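Can a machine do your laundry yet? Short version: part of it, slowly. Longer version in this thread.

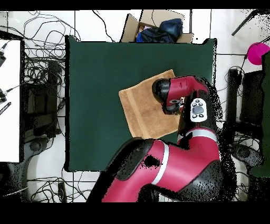
I've been following household chore robots for a few years, mostly because I hate folding. The question I get most is when one will handle a basket of clean laundry from start to finish. My answer for now is that the basket is the hard part, and most of what you see online starts after the basket. Look at what the arm has in front of it: one tan towel, already lying flat on a green surface. Getting a towel from a heap to that state is at least half the chore.

Towels are the friendly case. They're rectangles and they have four corners. A fitted sheet has corners too, technically, and I have not seen an arm do a fitted sheet in a way I'd put in my closet.

Numbers, since people ask. I kept a log in November. 40 towel folds by one arm, each one starting flat. 39 ended up as something I'd call folded. The one miss was a corner that got dragged under and stayed there.

Same 40 towels, but dropped in a pile first: 6 good ones. That's the gap.

I timed myself too. Flat towel, two folds, I'm done in a few seconds. The arm's average was 41 seconds. People get hung up on that and I don't think it matters much. If it works while I'm at the store I don't care if it takes all afternoon.

What I do care about is how often I have to step in. A helper I have to watch is a second chore.

Vivek Pathak asked why one arm and not two. Two is better for cloth, no argument. You hold one corner and move the other, like a person does. But two arms cost more, take up more room and find new ways to bump into each other. For a flat towel one gets you pretty far. For a shirt I'd want two.

Someone else asked about the Lono. I've only seen the video. It folds T-shirts well in the video. The shirts are all the same size and they come off a stack, so I'd hold off until somebody gives it a kid's hoodie.

The Trornenska folder is a different thing, a cabinet with clips on the front. You hang each item on it yourself and it comes out folded at the bottom. It works. My sister had one on loan and stopped using it because clipping things up took her as long as folding them.

Shop floor is further along than the house, and it's for boring reasons. I visited Hurnholm, a linen service that does hotel towels. Everything is white, everything is one of three sizes, and a person feeds the first edge into the machine. After that it's automatic. Over 6 people used to work that station and now it's two. They still sort by hand and they still pull the stained ones by hand.

I asked the floor manager if she'd trust it with the sorting. She said not with the wet stuff. Wet cloth sticks to itself and weighs more, and the machine they tried kept picking up two at once.

So, where I'd put each chore right now:

Folding a flat towel - yes.
Folding from a pile - not in my house.
Loading a washer - sometimes, if the door is already open.
Matching socks - seeing them is fine, picking them up is where it goes wrong.
Ironing - I wouldn't leave the room.

Kanaujia has a pile-to-stack demo planned and I'll be there with my log sheet. I'm bringing my own towels, the old ones with the stretched hems.

If you run one of these at home, I'd like your numbers. Tell me how the cloth started out, flat or in a heap. Replies are open.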